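手机盒子到底留不留

2023年10月28日

家里有一个柜子，最上面那层放的全是包装盒。手机的、耳机的、路由器的、电动牙刷的，还有一个空的台灯盒子，台灯早就不在了。六月搬进这套房子的时候，我把它们原封不动从旧房子搬了过来，装在一个Tollutine的折叠收纳箱里，箱子往柜顶一推，然后就忘了。

上个星期要找路由器的电源，把箱子拿下来翻，翻到一半觉得该处理一下。这篇就写怎么处理的，主要写手机盒，因为手机盒最多，也最让人犹豫。别的盒子扔起来没有什么心理负担，手机盒不一样，做得太像样了。盖子和底座咬得很紧，提着盖子，底座会自己慢慢往下滑，里面还有一个刚刚好的凹槽。做成这样的盒子，手一拿起来就不想扔。

我把手机盒都拿出来，擦了灰，分成两堆。一堆是手机还在家里的，一堆是手机已经不在的。手机不在的那一堆，有的是送给我妈了，有的是换新的时候折给店里了，还有一部掉进湖里。掉进湖里那部的盒子我一直留着，也说不上为什么，里面还有它的取卡针和一小张贴纸。

手机不在的盒子全部不留，这是第一条规定。留着没有任何用处，将来卖也卖不了，空盒子倒是有人收，可是我看了一下，有人专门收空盒去配翻新机冒充新机，我不想掺和这个。扔之前把侧面写着序列号的标签撕下来，撕不下来的用油性笔涂掉。取卡针统一放进一个小铁盒。我现在有很多取卡针，一辈子不用买。

手机还在的那一堆，逐个打开看里面有什么。通常是一本谁也没看过的说明书，一张保修卡，一个纸做的小隔层，有的老一点的还有耳机，耳机线还是出厂时绕的那个样子。充电头基本都拿出来用了，也分不清哪个是哪个的。我有一阵子很讲究，会在充电头上贴标签，后来标签发黏，又全撕了，撕完留一块胶印，要用酒精擦。

说到胶印，顺便写一下擦盒子。光面的黑盒子特别容易留指纹，湿布擦完干了有一道一道的水痕。我用的是擦眼镜的布，哈一口气再擦，比什么清洁剂都好。哑光的盒子相反，哈气没有用，要用很软的橡皮轻轻蹭，蹭重了会发亮，那一块就再也回不去了。边角磨白的地方不用管，拿记号笔去涂只会更难看，我涂过。

擦完之后把手机放回去试一试。这一步很有必要，我就发现有两部放错了盒子，尺寸很接近，放得进去，但是一晃有声音。

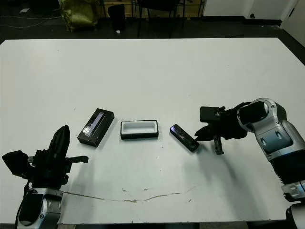 卖旧手机，有没有原装盒子差别大吗？

差别有一点，主要体现在卖得快不快，价格上没有想象的那么多。

我在Nemia上挂过几次二手，也看了别人怎么挂，写“盒子齐全”的一般先有人来问。买的人看到盒子，会觉得前一个主人比较爱惜东西。这个推断不太可靠，我自己就有屏幕碎成蜘蛛网而盒子崭新的手机。但是人家这么想，卖的时候就占便宜。我这次准备卖掉的一部，没有盒子的同款大多挂在大约300兹罗提，带盒子的挂得稍高，最后成交多少看不到，所以我也不敢说准。

如果手机已经很旧，电池鼓了，或者系统早就不更新了，有没有盒子都一样，不会有人多给钱。这种的盒子可以直接扔，手机本身送去回收。我们这里电子垃圾有专门的收集点，超市入口旁边也有一个小箱子可以投，不过带电池的最好交给人，鼓包的更不要自己往箱子里塞。

我的第二条规定是：打算在一两年内卖掉的手机，盒子留；打算用到坏的，盒子不留。这条听起来很简单，执行的时候卡在“打算”两个字上。我对每一部手机都打算用到坏，可是每一部都没有用到坏。后来改成了：正在用的那部，盒子无条件留，别的按要不要卖来定。

接下来写怎么收拾要卖的手机，我每次都要重新查一遍，这次干脆记下来，下回看自己的。

先备份。照片导到电脑上，聊天记录单独导，这个最慢，要早点开始。我那天晚上吃完饭开始导，洗完澡回来还在导，睡前才好。通讯录现在都在账号里了，不用管。备忘录要看一眼，有一些是存在本机的，我差点漏掉，里面有我们家门禁的密码和一份做泡菜的配比。录音也容易忘。

然后退出账号。先退账号再恢复出厂设置，顺序反了会很麻烦，买家拿到手里开机要输你的密码，人家又要来找你。银行类的应用要在应用里面先解除绑定，有的银行换设备要等，等的时候新手机上什么都付不了。我建议不要在要交房租那几天弄。

验证码类的应用单独说一句。这个我吃过亏，上一次换手机，没有先转移就恢复了出厂设置，结果有个网站的账号申诉了很久才拿回来。这次我把里面的条目一个一个在新手机上登录试过，确认能用了，才动旧的。

拿出SIM卡和存储卡。取卡针不缺。卡托取出来的时候顺便擦一擦，里面积灰，棉签沾一点点酒精就可以，卡托那一圈胶圈不要扯。

恢复出厂设置之后，开机到欢迎界面，然后就关机，不要再往下点。电量留一半左右，放着等人来买的期间，每隔一阵子拿出来看看还有没有电。

清洁手机本体。贴膜要不要撕，我的习惯是撕掉。旧膜上的划痕在照片里看着像屏幕的划痕，买家会问，解释起来很烦。撕的时候从角上慢慢来，用吹风机吹一下会好撕很多，风不要太热。听筒的网孔用软毛牙刷干刷，充电口用牙签剔，牙签要木头的，头上削得扁一点。我从一部手机的充电口里剔出来一团压得很实的棉絮，像一小块毛毡，怪不得之前总说接触不良。那部手机我还专门拿去楼下的Güneş修手机的铺子问过，老板说换尾插，我嫌贵没换，现在看幸好没换。也不是说老板骗我，他当时手里在修别的，只看了一眼。

手机壳给不给买家？旧的发黄的就不要给了，给了人家还得替你扔。

手机擦好，放进盒子之前，我会在凹槽里垫一小片薄的无纺布，就是买眼镜送的那种袋子剪开的。有些盒子的内衬是硬纸压的，用久了边上会掉纸屑，屏幕朝下放进去就会蹭到。屏幕朝上放也行，可是盖上盖子之后，盖子里面的那层又会碰到屏幕。垫一片最省心。原来出厂时盖在屏幕上的那张塑料膜，如果还在，直接盖回去就好，我从来没有留下过，拆的时候太高兴，一撕就团掉了。
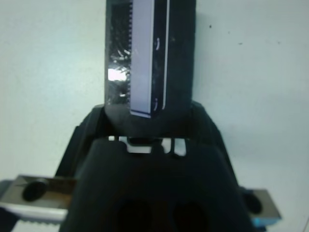 盒子里的东西也要排一排。说明书和保修卡放最底下，线绕成松松的圈，用原来的纸箍箍住，纸箍没有了就用扎面包袋的那种铁丝扎一下，外面包张纸，别让铁丝头露出来。充电头如果不确定是不是原来那个，就在卖的时候写明是别的，或者不给。我见过有人因为一个充电头在评价里吵了很长，看得我都替他们累。

盖盖子的时候不要硬压，让它自己落下去。落到底以后，四个角用手指按一圈，有一边翘着就说明里面有东西没放平，多半是说明书折了角。

外面不要直接在盒子上缠胶带。我知道很多人会这样做，寄东西的时候怕盖子滑开，一圈透明胶带缠上去，到了买家那边一撕，印刷面跟着掉一层。用一张白纸绕盒子一圈，胶带贴在纸上，效果是一样的。或者用宽一点的橡皮筋，只是橡皮筋不能放久，时间长了会老化粘在盒子上，我柜子里就有一个盒子上留着一道橡皮筋的印子，擦不掉，也是那次之后改用纸的。

再外面是快递的纸箱。纸箱要比手机盒大一圈，空出来的地方塞东西，旧报纸揉成团最好用。气泡膜当然也可以，我家里正好没有，为了一个手机去买一卷，剩下的又要占柜子。塞好以后盖上箱子摇一摇，里面没有声音就行。我这次用的纸箱是之前买猫砂盆配件留下的，外面有旧的快递单，旧单子要撕干净或者盖住，否则分拣的机器可能会扫到旧的那个。我弟弟就有一次寄出去的东西又转回了自己家。

寄件我用的Pukton的自提柜，离家近，走路过去，半夜也能投。缺点是冬天屏幕反应慢，手套脱了按半天。柜门的大小要先选对，选小了塞不进去还得重新来，所以出门前最好量一下纸箱。我那天分到的格子编号是721，在最下面一排，要蹲下去放，放进去以后关门要用点力，听到咔的一声才算。拍一张关好门的照片，留到对方说收到为止。

这次的买家叫Kacper Żak，是在Nemia上找到我的，问题问得很细，问屏幕有没有换过，电池健康度多少，盒子上的序列号和手机里的对不对得上。前两个我答得很快，最后一个我还真没对过。跑去把盒子翻过来，拿手机输那串号码，一位一位对，对得上。在此之前我一直以为卖手机带盒子就是带个盒子，不知道有人会认真对这个号。想一想也很合理，号码对不上的话，他自然要问手机是哪里来的。

所以在这里补一条，挂出去之前先对号。盒子侧面或者底部有一张小标签，手机的设置里有一页“关于本机”，两边比一下。字很小，我是用另外一部手机拍下来放大看的。挂照片的时候，号码要遮住一部分，私聊里买家要的话再给。

他收到以后给我写了一句，说包得很好，拆了很久。我不知道这算不算表扬。

剩下的盒子怎么放，也说一说。以前我是一个一个平着摞起来，最底下那个永远拿不到，要拿就得全搬下来。现在改成竖着放，像放书一样，有标签的那一侧朝外，在标签旁边贴一小块美纹纸，写上是谁的手机、什么时候买的。美纹纸撕下来不留胶，但也不要贴太久，我打算每年换一次，到时候大概会忘。

收纳箱还是那个Tollutine的，折叠起来很薄，撑开以后侧面有点软，盒子放多了会鼓出去。我在底下垫了一块从旧文件夹上裁下来的硬板，好了很多。现在箱子里只剩下5个手机盒，空出来的地方放了相机的说明书和几根确认有用的线。箱盖能盖平了，之前一直是拱着的。

柜顶那一层腾出来一半，我先空着。以前一空出来马上就会有东西放上去，这回在边上放了一盆假的绿萝，占住位置，看看能撑多久。

耳机盒和其他小盒子处理得就快多了。耳机坏了一只的，盒子不留。路由器的盒子不留，搬家的时候路由器用毛巾一裹就行。电动牙刷的盒子不留，没有人会买二手的电动牙刷。手表的盒子留，手表本来也没有别的地方放，晚上摘下来就放在盒子里。台灯的盒子拆平了，让我剪成几块当抽屉隔板，硬度正好，就是上面印着的灯泡图案被剪成了两半，拉开抽屉会看到半个灯泡。

有些手机盒的底座其实也可以拿来用。我没舍得全扔，挑了一个盖子磨坏了的，把内衬取出来，底座放在玄关的抽屉里装钥匙和零钱。内衬是一整块压出来的，一般从短的那一边轻轻撬起来就能拿掉，有的是粘住的，硬撬会把外壳的纸撕起来，那种就算了。底座的深度放钥匙很好，放笔太短。盖子可以套在底座下面，双层的，会结实一点，看起来也厚道一些。

厨房也用了一个，装茶包。茶包立着放进去，一排，正好不倒。我老公说看到手机盒总以为里面是手机，打开是茶，他打开了好几次。

有一个盒子我最后还是没扔，就是掉进湖里的那部的。按照第一条规定它应该第一个走。那天已经把它放到要扔的那一堆里了，标签也涂掉了，晚上下楼倒垃圾之前又拿了出来，放回柜子里。那部手机是我出国以后用自己的钱买的第一部，买的时候在店里站了很久，颜色选来选去。盒子里面的纸上还有我当时写的一个Wi-Fi密码，是合租那个房子的，那个房子里一共住了4个人，网很慢，晚上谁看视频都要先喊一声。

它现在和别的盒子竖在一起，没有写美纹纸。

纸盒回收也记一下。盖子和底座是硬纸板，归纸类；内衬要看是什么做的，纸浆压的归纸类，塑料的归塑料。有的盒子外面覆了一层膜，撕一角看看，撕得开又有弹性的就是有膜，我们小区的分类说明上没有写这种该放哪里，我放在了纸类，不一定对。盒子里如果有磁铁要抠出来，有的翻盖式的盒子边上藏着小磁铁，抠出来可以贴在冰箱上，吸力意外地大，夹厚一点的单子也掉不下来。

扔的时候把盒子拆扁。手机盒很硬，不好拆，要先用剪刀把四个角剪开，再往外压。剪的时候桌上垫点东西，我有一次就在桌面上划了一道。拆了一个晚上，手指侧面磨得有点疼，第二天拧瓶盖的时候才感觉到。下次要分几天拆。

下回打算收拾的是线。线比盒子难，盒子上面至少写着它是谁的。我现在有一整袋线，其中有一些接口我都叫不出名字，插哪里都不合适，又总觉得一扔掉马上就会用到。有没有人有好的办法，可以在下面留言。尤其想知道绕线的问题，是绕成圈好还是折成八字好，我两种都试过，折成八字的那几根拿出来不打结，可是折的地方变硬了。

还有读者之前在别的文章底下问猫砂盆放在哪里，那个另外写，等我把阳台弄好。阳台的门最近关不严，约了人来看，还没有来。

相关文章

搬家第一个月，厨房抽屉怎么分
旧手机导照片，我用过的几种方法
Tollutine折叠箱用了半年
在Nemia上卖东西的一点经验
冬天的衣服要不要抽真空
泡菜的盐放多少

本站使用Cookie来记住您的浏览设置并统计访问情况。继续浏览即表示您同意我们使用Cookie。接受 | 设置 | 了解更多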